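Keep the Clear Ones

Opinion
By Roel Vanhove

In January I emptied the cabinet under my kitchen counter and put every food container I own on the floor. There were 84 pieces if you count the lids separately, and you have to, because only some of them belonged to anything. I kept seven boxes. I should have done it years ago, and I think most households should do the same.

The usual argument for a big collection is that containers are cheap and you never know. I used to say it myself. But a box without a lid is a bad bowl, and a lid without a box is trash. In our apartment on Girard Street they took up a whole shelf, and the pans lived in the oven.

What to keep

My rule is that a box stays if I can tell what is in it with the lid on. That threw out the old margarine tubs and a nice set of dark green ones from Vidano that my sister gave us. I felt bad about those. But beans went into them and came out a month later as something else.

My neighbor Yasuo Sasaki disagrees. He uses opaque tubs and writes on masking tape, and he says a label tells you the date, where a clear wall only tells you it's soup. He has a point about the date. I still think most people stop labeling after the second week - I did.

Shape matters too. Rounded corners wash clean with a sponge. Square ones hold a line of grease that you find with your thumbnail.

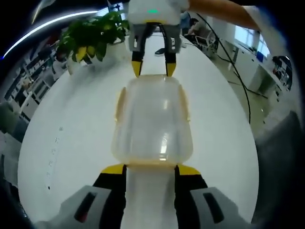
What to do with the rest

The thrift store in Gerncombe takes complete sets only, so match them up before you drive over. Single lids go in the recycling if your town accepts that kind of plastic. Ours does not, and mine went in the garbage.

Then leave the empty space alone. The cabinet will look half used for a while, and somebody will want to bring home the takeout tubs from Illia. We have agreed that when one comes in, one goes out. So far we have broken that rule twice, both times for curry.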